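Tablecloth

A tablecloth is a piece of fabric laid over a table, either to protect the top or to make it look nicer. I've been collecting them for 15 years, so forgive me if this entry wanders a bit (it will!). People use them for dinners, for crafts and, in my house, for hiding one terrible scorch mark.

Sizing is the part everyone asks me about. For everyday use I like a drop of 4 inches, and a square cloth 90 inches across is the biggest I'll wrestle into my washer.

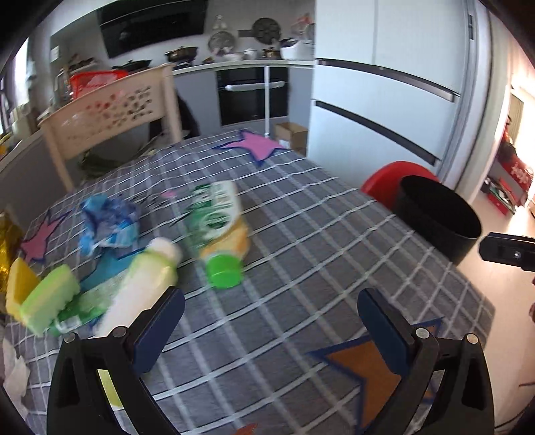
Appliqué means stitching or bonding cut shapes onto a base cloth, and it's my favorite kind of decoration by a mile. Simple shapes work best, I think, and a contrasting outline makes them pop even on a busy ground. Orange stars edged in blue and pink ones edged in navy stand out nicely on a gray cloth with a white grid, even with sponges and plastic bottles lying around on it. The Sevura pattern sheets I learned from had nothing but stars and leaves, and I still go back to the stars.

For washing, turn an appliquéd cloth face down, keep the water cool and iron it from the back.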